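Plimness Nimo maple board, large size - my review after one winter

My old cutting board split along the middle in December, when I was cutting a pumpkin for my mother-in-law. It was glued bamboo and I had it for many years, so I can't complain. But then I needed a new one fast, and I spent too many evenings reading about boards. In the end I bought the Nimo from Plimness, in maple. I want to write what I think of it, because the reviews I found were mostly written on the first day, and a board on the first day is always beautiful.

First, the wood. Maple is light in color and it shows everything. Beets leave a pink shadow, and turmeric leaves a yellow one that stays for a week or more. I wash with warm water and a little soap, dry with a towel, and stand the board on its side near the window. The beet color goes away after two or three washes. For the turmeric I used coarse salt and half a lemon, and this helped, but not completely.

The surface is good for knives. I have one better knife from Stedeck which I sharpen myself on a stone, and before, with the bamboo, I had to do it every two weeks. With maple I do it once in a month. The knife makes marks, of course. I sanded them once with 200 grit paper, always along the grain, and then wiped the dust with a damp cloth and waited until the next day to oil it.

About oil. The small paper in the box says to oil "regularly", and I think this is not enough information for a person who never owned a wooden board. I did it three times in the first week, then once every 21 days. I use plain mineral oil from the pharmacy. Plimness sells its own board cream under the name Chornovol, and I tried one jar. It smells nicely of wax and makes the board smooth, but it costs much more and I did not see a big difference after one week of cooking.

The weight is the part I like less. It is a heavy board, and my wife asks me to take it down for her from the shelf - she is right, for one person with wet hands it is not comfortable. There are no handles, only a shallow cut under each short side, and my fingers slip there. The rubber feet are fine, the board does not walk on the counter when I knead dough.

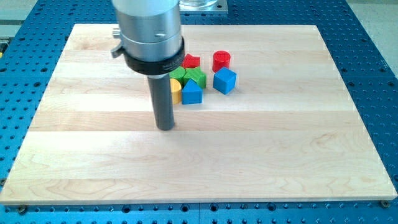
Photo: Danylo Onyshchenko

Maple is used for many things outside the kitchen too, and I understand why. It is hard, the grain is quiet, and small things are easy to see on it. My son does his puzzles on the old side of our board when I let him, and I have to ask for it back before dinner.

Did it bend? A little, in January, when the heating was strong and I forgot it flat on the wet counter for one night. One corner was lifted in the morning. I turned it over, oiled the dry side and left it for two days, and it became almost flat. Now I am more careful.

I would buy it again, but in the medium size. For the large one you need a deep sink, and ours is not deep. If you already have a bamboo board and it is still in one piece, keep using it and save the money. I give the Nimo four stars out of five, and the missing star is for the handles.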